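What the hand did when the network dropped

Posted 14 October 2026

The first thing she wants me to know is that no one got hurt. She says it before I've got my coat off. Second thing, she'd rather not be named, and neither would the technician who was on shift with her, so in this piece they are the lab lead and the technician. Fine by me.

We're at Hebden, the test floor Kustum runs out past the ring road. Bad coffee, good heating. They work on hands here, robot ones, with fingers and a thumb, and the software that tells them when to squeeze and when to stop squeezing. It was the stopping that went wrong, back in April.

"It held on," the lab lead says. "That's the whole incident in three words. It was told to let go and it held on."

The longer version. The hand was partway through a long soak test, close on something and release, over and over. On cycle 3,056 the link between the hand and the controller dropped out. When a link drops the hand is meant to go slack after 100 milliseconds. Instead it kept the last command it had, and the last command was close.

The technician had two fingers in there. He was straightening the test object, a foam block, which he says he'd done plenty of times before.

"It wasn't painful, it was more like a very firm handshake," he tells me. "I said 'oh', quite quietly. Then I said something louder."

He hit the stop with his free hand. And here's the bit that still bothers everyone in the building. The stop worked, exactly as designed, it cut the motors. But the finger drives don't turn backward without power, so with the motors off the hand just stayed shut. On him.

How long?

"33 seconds. It's on the log," says the lab lead. "He'll tell you it was longer."

"It was longer," he says.

There's a release screw for this. There was also, it emerged, one tool that fit it, and the tool was in a drawer on the other side of the room. The lab lead ran for it, dropped it, picked it up, backed the thumb off a few turns and out he came. Red marks, gone by lunchtime. She sent him to get it looked at anyway and shut the floor down that afternoon.

I ask what they found and she gets out a notebook, then doesn't open it. A settings file. The timeout had been switched off on a bench unit months before so somebody could step through the code slowly without the hand flopping every few moments. Perfectly normal thing to do. The file was then copied onto the other units along with a batch of useful changes. Nothing on the screen said the timeout was off. No warning, no color, just a zero in a box.

"A zero," she says. "I must of looked at that page every morning."

They wrote it up as report number 109. She offers me a copy and I read it standing up by the printer. It's short, and blunt about the lab's own part in things. The line that stuck with me: the stop button was tested every week, and every week it was tested with the hand open.

So, changes. The timeout now lives in the hand itself and can't be turned off from the desk. If the hand hears nothing it opens first, then cuts power, in that order. Fendbridge, who supply the drives, have been asked for a version that can be pushed open by hand, and Plurnano is doing a small battery board so the hand can manage one last opening move on its own. Neither has turned up yet. She's polite about that. Just.

And the tool? There's one at every station now, on a cord. The technician tied the knots himself.

The work has carried on through all of this, slower at first.

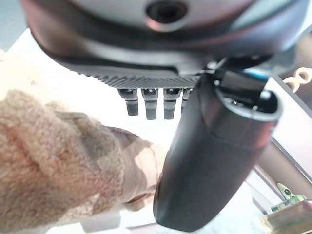
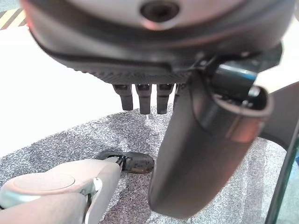 What about fingers, I ask, are people still reaching in? She pulls a face. The rule is that nobody reaches in with the power on. It was the rule in April as well, it was on the wall. The diference is you now have to press a hold button before you go near and the hand won't take a close command until it's pressed again. It adds time to every reset. People grumble about it, she grumbles about it.

"I'd rather be slow and grumpy," she says.

The technician took a couple of days before he wanted to work near it again. Didn't make a thing of it, asked for desk jobs, then one morning went back over and started a run. I ask if he trusts it.

Long pause. "I trust the screw," he says.

They are still arguing about the opening move, by the way. If the hand is carrying something heavy, or sharp, opening might be the worst choice it could make. The lab lead thinks you need a different answer for each job. The technician thinks it should always let go and you should keep your feet out of the way. They'd started on this again before I found my scarf, and I could hear them at it from the stairs.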